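Plate week at robotics club

2nd April

We finally moved on from foam blocks to real dishes, and I am so happy about it! The Kovitz challenge asks two arms to clear a table and put the plates into a bin, and our club (team name: Uvurow) has been talking about it since February.

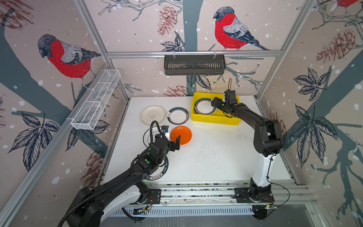 Blocks forgive you. Plates really don't. The rim is thin, the glaze is slick, and if one arm comes in a hair too low it just shoves the thing along. I went home with 41 lines of notes, most of them about wrist angles, and I loved every minute.

My job is the wrist view, so I spend a lot of time staring at this sort of thing: 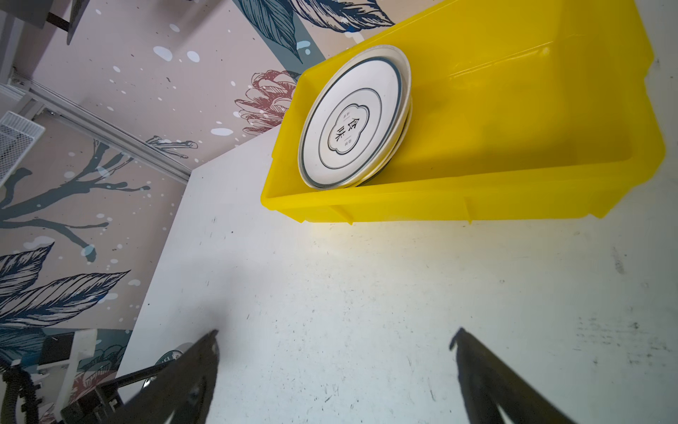 Next up is timing. Right now the arms wait for each other far too politely, and we want them both moving at once without a clash. I have a half-written script for that (it's a mess, but it's my mess) and 200 test runs to sort through before the next meeting. Can't wait!

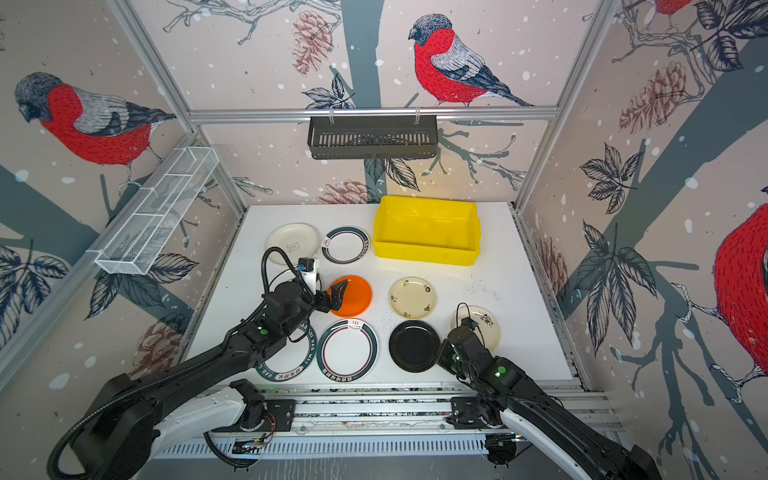 Two arms, lots of plates, and the yellow bin at the back.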